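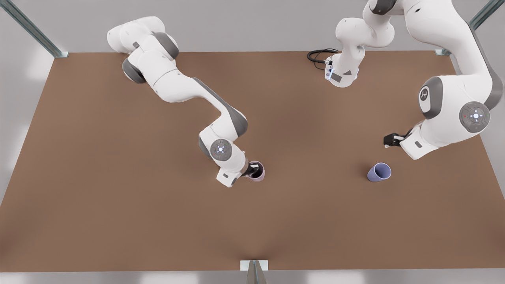
The two-armed bench in the simulator, with the right gripper on the pink cup and the other cup on its side.

Two arms, two cups and a lot of tea: news from the Vorano bench

Well, we've got something to show at last! Those of you who come to the Illorberg shared workshop in the evenings will know that Kenneth Bautista and I have been hogging the corner by the window since the spring, and a few of you have very kindly stopped asking when the robot will be finished. It isn't finished. But the simulated version is up and running, and the picture at the top comes straight out of it.

We've called the build Vorano (Kenneth's choice, I wanted something sillier) and the idea is a two-armed bench that can tidy up cups. I know, I know. My sister asked why I couldn't just put them in the sink. But picking up a cup is a lovely fiddly little problem, and once there are two arms over the same table you have to think hard about who goes where.

The pink cup is the easier one for us, as it stands upright and the right arm can put its fingers down inside and take hold near the rim. The bluish one is tipped over, and that's where I've spent most of May. The left hand has to come at it quite differently, and my early attempts had it shoving the poor thing across the table like a curling stone. Out of the last 144 runs in the simulator, the left arm picked up the fallen cup and stood it upright in 54. I was thrilled with that, Kenneth a bit less so, but he does this sort of thing for a living and I mend sewing machines.

Most of the misses come down to the angle of the wrist. Kenneth reckons we should let the hand come in lower and turn later, and he's rewriting that part now. I'm going to try moving the starting position of the left arm back a touch, so it isn't already halfway to the middle when the run begins. We have a small bet on which change does more good, and the loser buys the biscuits.

On the real-world side, the table frame is cut and drilled and is leaning against the wall behind the Cruzado lathe. Please don't stack timber on it! The top still needs sanding, and we haven't settled on the brown. I like it as it is on screen, Kenneth thinks it's gloomy.

We'll have the simulator open on the big monitor at the next open evening, from 7 o'clock, and you're welcome to come and have a go at placing the cups yourself. Bring a laptop if you want a copy of the files, they're in the workshop's shared folder under Vorano. And if anybody has a spare length of cable trunking going, I'd love to hear from you.

Honeylyn Barredo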